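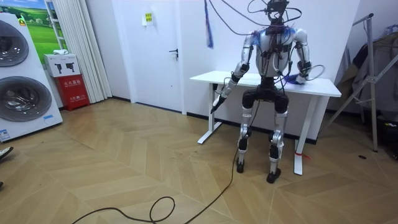 Subject: Re: [humanoid-practice] Draft 5, tethered operation, clause on overhead cables
From: Jhun Catacutan
Date: 13 April 2024

Replies inline. I have cut the parts we already agree on.

> The draft treats the tether as fall protection and the power and
> data lines as a separate matter. At Rorkwood they come down together.
> Do we need two clauses?

Yes. A line that carries signal must not carry load, and the clause has to say so even where both are routed from the same point overhead. I would add that slack is set with the robot in its working stance, knees bent and hips at the bench, and checked again with both arms at full reach. Slack set with the robot standing straight is the wrong figure.

> Floor cables: Barredo wants them banned inside the marked area.

Too strict for small rooms. I propose that a floor cable may leave the area on one side only, away from both feet, with no loop lying where a foot could be placed during recovery. Anyone on the floor stays outside the marked area while the motors are enabled. That includes the person holding the stop.

> For cloth handling, is 90 seconds without contact a sensible timeout?

For folding, yes. For wiping I would leave it to the site. The Trodau log has 3,641 runs, of which 302 ended on timeout, and most of those were folding. Please don't quote that as a failure rate, as the operators also used the timeout to end a run early.

One item missing from the draft: the route to the door and the extinguisher must stay clear with the support stand in its parked position. Drernon has wording for this in its site checklist and is willing to share it.

I'll send revised text for clauses 4 and 5 in September, after the site visits.

Jhun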